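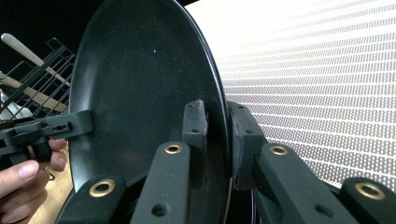

Dark speckled plates show every scratch once they're in the cupboard, so it pays to store them on their rims instead of in a pile. Choose a rack with slots wider than the plate is thick. The raised rim on a round plate like this nearly black one needs a bit of extra room, and it's the best part to hold when you stand the plate upright. Pale flecks in the surface can hide crumbs – wipe the face with a soft cloth before you put it away.

Setting up the rack

Measure the shelf first. Ours is 300 mm deep, and the Lemora rack fits with the door closed. Lay a non-slip mat down and set the rack on top, slots facing you.

Load from the back. Put the largest plates in first and leave 15 mm between each one and the next. Lower each plate straight down – don't slide it in sideways, or the rim will rub on the divider.

Bowls go on a separate shelf, no more than 2 high.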